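Ticket 42: Second gripper quote, Wurnholm bench (bakery packing)
Status: open, waiting on vendor
Opened by: Leonilde Henriques

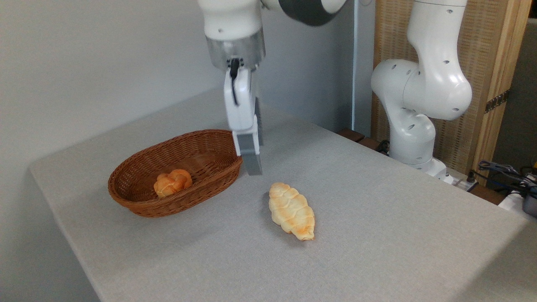 Before anyone signs the Furent quote I want a straight answer on what we get for the money. They want 1,895 for a set of soft fingers and a mounting kit, and the claim is that it "resolves crust handling." I asked what that means and got a brochure.

The trial task is bread rolls into a basket. It has to cope with short round ones and long braided ones, and those don't ask the same thing of a gripper. A long roll can be picked up across the middle and still swing at the ends. The quote doesn't mention length anywhere. It gives a maximum weight, and weight was never our problem.

Update, September 22, 2022
Call with Furent. Their rep says the soft fingers fit our current flange. He could not say whether the cable on the front of the gripper has to be rerouted. If it does, that's a service visit, and the visit isn't in the quote. I asked for it in writing.

He also suggested we buy a set for each arm, "for symmetry." No. One arm does the picking in this trial. I'm not paying double for a matching pair.

Reply from Renaud (integration)
Try different pads first. We have 2 sets in the drawer from the Evholm job. If the slipping stops, you don't need the new fingers.

Reply from L. Henriques
Fine, but I want a real test. Same rolls, same basket, same start position, and somebody writes down the drops. Last time we "tried it and it seemed better," and we ended up buying a camera bracket that is still in its box.

Also for the budget sheet, please add:
- spare pads, price per set
- service visit, if the cable has to move
- down time while the arm is off the bench
- tidying the power strip and cables at the far corner (our own labor, but it still takes hours)

Reply from Renaud
Allow around 10 hours for all of it. Pads are quick. Cables are most of that.

Reply from L. Henriques
Noted. Purchase is on hold until the pad test is logged here. If Furent wants a decision before December, they can lend us a set. I've asked twice and they keep changing the subject to financing.

Next action: Renaud, pad test. Ticket stays open.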